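3.2 Sample and market entry routes

We drew the sample from firms that had begun selling in at least one foreign market before November. Of the 288 firms contacted, 53 returned a complete questionnaire, and 17 of these agreed to a longer interview. Most were small software suppliers. Tapley and Skuvoser, the two largest, each had a local office abroad and were coded separately. Interviews were carried out by Joaquim Bastos and followed the guide in Appendix B.

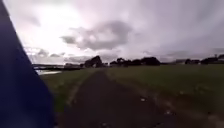 Figure 2. Path beside a grass field.

Firms were asked who decided on changes to product wording, prices and payment methods for each new market. At Melex these decisions stayed with the head office, and local staff saw the product only shortly before release. Clolmont gave its country managers a fixed budget and let them set prices within an agreed range. The remaining firms fell between these two cases, though several had changed their approach after a first launch abroad. Where the questionnaire and the interview disagreed, we used the interview answer and marked the record. Answers on sales growth were self-reported and were not checked against accounts.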